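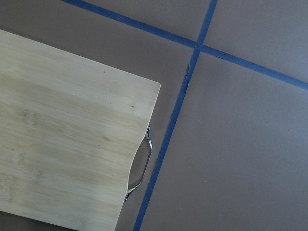
One student in last term's group wrote in to ask why a recipe that feeds four can't simply be multiplied until it feeds a hundred, and whether the whole of this unit couldn't be replaced by a pocket calculator. I was glad to get that note, and I have been turning it over ever since, so let me start there.

Unit 6: Cooking for a Crowd
Handout for the Kivberg evening course, revised 22 Dec 2018

The calculator gets you a long way with flour, bread, cheese and sliced meat. If one sandwich takes two slices, 100 sandwiches take 200 slices, and no amount of kitchen wisdom will change that. Where the calculator lets you down is with salt, strong spices, cooking times, and (this is the one people forget!) your own two hands. A cook who makes one lunch in four minutes will not make 50 of them in 200 minutes. She may be a good deal quicker once she has a rhythm going, or a good deal slower if she has to walk to the refrigerator for every tomato.

6.1 The scaling factor

Divide the number of portions you need by the number the recipe makes. For the Entili lunch we will use all through this unit, the recipe makes 4 and we need 100, so the factor is 25. Multiply the main ingredients by 25 and write the results down in weights, please, and not in cups. Measuring cups are lovely things at home, but a small error in one cup turns into a large one by the time you have filled it 25 times.

For salt, dried chili, garlic and vinegar, begin with two thirds of the scaled amount, stir well, taste, and then work your way up.

6.2 Laying out the work
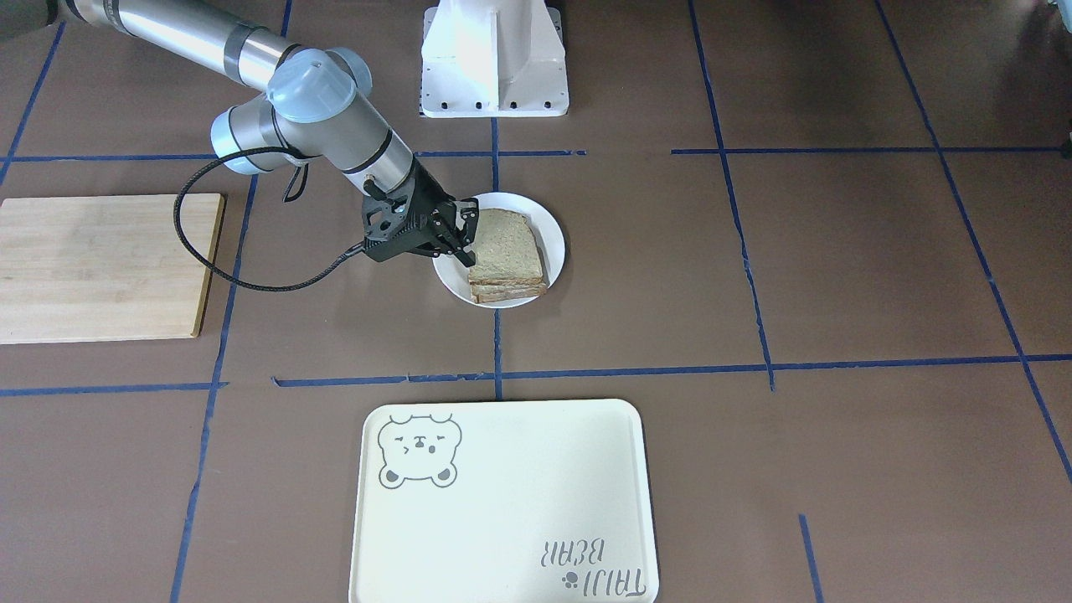 Fig. 6.1. Sandwich on the work surface.

Think of assembly as a line, even when there is only one of you. Bread comes first, then the spread, then the filling, then the lid, then the wrapping, and everything should travel in one direction so that you never reach across finished food. Set out a batch, carry each step through the whole batch, and only then go on to the next step. I used to finish every sandwich one by one because it felt tidier, and I was always the last to sit down — it took me far too many years to change my ways.

Keep batches small enough that cold fillings go back to the cold quickly. Twenty at a time suits most home kitchens. Raw meat and ready-to-eat food get separate boards and separate knives, and you wash your hands whenever you move from one to the other.

6.3 Extra reading: the Dirno picnic
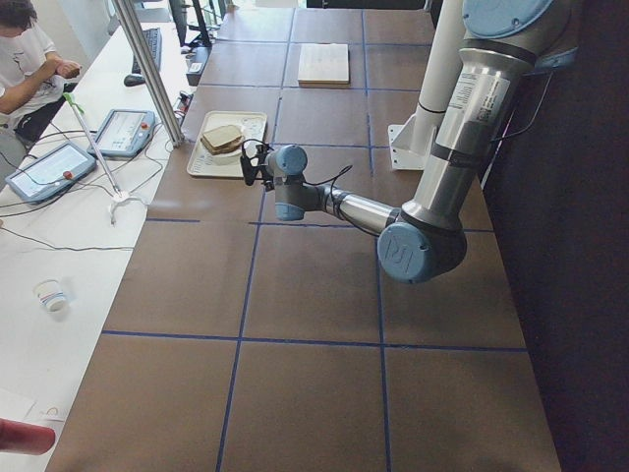

Reading time: 2 min (114 words)

The Dirno picnic is held every April, and the order sheet from one of the bigger years is still my favorite teaching paper. The total came to 3147 items, counting every roll, apple and paper napkin, and the kitchen ran out of only one thing, which was butter. The planners had scaled the recipe correctly. What they had left out was the butter for the children's plain rolls, added to the menu late and never entered on the sheet. So when a menu changes, go back to the order sheet the same day, however tired you are, and run the new line through the factor like all the others. Put your initials next to it, too, so the next cook knows whom to ask.

For next time

Bring a recipe of your own that serves between four and eight, and scale it to 50. Mark the ingredients you would hold back and taste for. If you have the Fudetti workbook, the blank order sheet at the back is the one to use; otherwise a ruled page with columns for item, weight, factor and total will do very nicely.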